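Pince portative : 200 démos suffisent-elles ?
Forum > Manipulation > Apprentissage par imitation

trasto_nico
Lundi matin, je relance la politique entraînée sur mes 200 démos de pliage de papier. 90 % de réussite sur mon bureau. Je déplace la lampe : 56 %. Même feuille, même pince, même type fatigué devant l'écran. Quelqu'un a déjà vu une chute pareille ?

Gedby
Oui, tout le monde, mais dans les articles ça s'appelle « travaux futurs ».
Tu as fait varier quoi pendant la collecte ?

trasto_nico
La position de la feuille et l'humeur de l'opérateur.

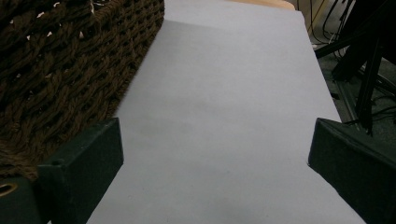
La question est de savoir ce que le réseau regarde. Mon hypothèse : il ne suit pas le bord du papier, il suit les ombres. La moitié gauche de la feuille, côté panier tressé, est grise, la droite est nettement plus claire, et il y a une tache d'ombre nuageuse en plein milieu. Si j'étais un encodeur visuel un peu paresseux, je m'accrocherais à ça aussi.

Shezi
Pas convaincu. Ton bord droit est une belle ligne droite, papier clair sur fond sombre, difficile de faire plus simple. Je parierais plutôt sur le bazar derrière : les câbles noirs, les pieds métalliques. Ton modèle a peut-être appris à se repérer sur ton trépied ou je ne sais quoi.

trasto_nico
Le bazar n'a pas bougé entre les deux essais. La lampe, si.

Shezi
Donc tu as changé une seule variable et tu conclus sur toutes. J'ai relu des soumissions comme ça.

vasanthi_iyer
Vous pouvez trancher sans vous fâcher. À Billimbridge on masque le fond et on rejoue les mêmes essais, puis on remet le fond et on aplatit la luminosité de la feuille. Chez nous c'était l'éclairage, mais sur du tissu, et avec 3 lampes différentes à l'entraînement. Je ne généraliserais pas au papier. Nicolas, regarde aussi le pli en diagonale vers le haut : si toutes tes feuilles sortent du même paquet maltraité, il peut très bien servir de repère.

trasto_nico
Le pli, je n'y avais pas pensé. Je crois que j'ai utilisé la même feuille pour une bonne partie de la collecte.

Gedby
« Généralisation à des objets inédits », section 4.

Shezi
Achète une ramette.

trasto_nico
Ramette commandée. Je fais le test du masque ce soir et je poste les courbes, même si Shezi a raison. Surtout si Shezi a tort.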